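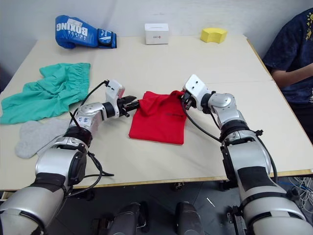 Two robot arms and a red cloth bag on a table.

Can a Car Really Drive Itself?

By Kanini Chege

Car ads love big words. "Smart." "Self-driving." "Thinks for you." Before you believe them, let's ask some nosy questions.

Many new cars have helpers built in. One helper keeps the car between the painted lines. Another hits the brakes if something is in the way. They use cameras, and some use radar, which bounces radio waves off things to find out how far away they are.

Does that mean the car is driving? Usually not. In most cars with these helpers, a grown-up still has to watch the road the whole time.

Take the Plivham, a small car made by Oltenow. The ad says it has "4 helpers that never blink." Fine, but mud can cover a camera. Snow can hide the lines. What does the car do then? The ad doesn't say.

Oltenow also says the car was tested for 3,000 miles. That sounds like a lot! But where? If every mile was on a sunny, empty track, we still don't know how it handles a rainy street full of bikes. And who did the testing? Oltenow did. Would you let a kid grade her own spelling test?

Some helpers do make driving safer. Brakes that work by themselves can stop a crash when a driver looks away for a second. But a helper is a helper.

Try this: next time you see a car ad, write down every promise it makes. Then put a question mark after each one. Which ones could you check? Who would you ask?

Word to know
Radar: a way to find things using radio waves.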